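Notebooks > Girkska bench > Garment picking
July 7, 2026
Lewis Pringle

OK so the new grasp scoring is in! Hnat's old version just went for the highest point in the bin, and it loved sleeves (and pocket flaps, ugh). Mine looks for a fold with free space on both sides and knocks points off anything near a hanger wire. Plan was 200 tries, got through 69 before I had to give the bench back to Halyna, so don't quote me on anything yet.

Gut feeling so far: thick stuff like trousers is fine, thin tops still come up in pairs. I dropped the approach speed to 20 percent and the depth map got a lot less jumpy – should've done that last week.

Wrist view with the yellow-green trousers draped over the front of the bin, purple thing behind and red underneath, so a decent test for the color split:

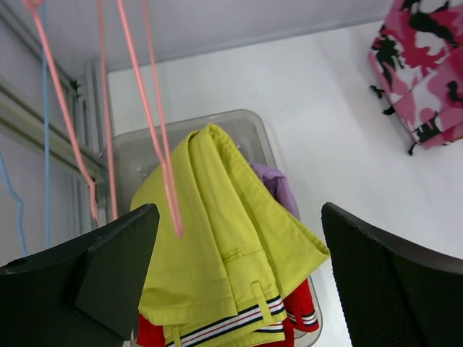
Next time

- Finish the run, same seed.
- Ask Vasylyna if the mask threshold of 12 was a guess or measured.
- Try Hemov's fold detector on the saved frames.
- Put my hex keys back in the drawer!!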